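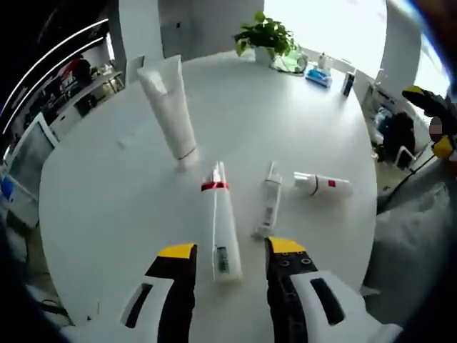

The Round Table

Marjorie Mapplebeck left me her flat, her plant and every tube she'd ever opened. My cousin Tia got the car. I'm not bitter about it – have you seen me park?

I'd put off the round table for most of May. The wardrobe was easy, the kitchen was a slog, but the table by the window was where Aunt Marj did her face every morning with the radio going, and I kept finding other jobs. Then on Wednesday Ryan Staniforth from the agency rang to say he wanted to show the place at three, so that was that.

I made a tea and sat down in her chair. The squeeze tube was on its cap, which was how she kept everything once it got low. She used to stand the tomato sauce that way too, and the honey, and once a tin of paint (we don't discuss the carpet). I left it where it was and started with the ones lying down.

The long tube with the red band came from Dobson, I think, the chemist down on the corner that closed years ago. I took the lid off the next one and sniffed it and there she was, leaning over me before the school social, dabbing at my chin and telling me to hold still. I was fourteen and I thought I'd die of shame. I put the lid back on pretty quickly.

"You're meant to be chucking those," Tia said from the doorway. She had a garbage bag in each hand and her hair tied up in one of Marj's scarves.

"I am chucking them."

"You've got your coat round your shoulders and you're smelling them."

"It's a process."

She pulled up the other chair. She picked up the short white bottle, the one with the little red label, and rolled it back and forth under her palm the way we used to roll marbles on that same table while the grown-ups played cards. It got away from her and I caught it before it went over the edge.

"Still got it," she said.

We didn't talk for a bit. The light was coming in hard off the street and the plant looked very pleased with itself. Somebody had to take it home, and I already knew it would be me.

"One each?" said Tia.

I took the one with the red band. She took the one she'd nearly lost, put it in her cardigan pocket, and held the bag open for the rest.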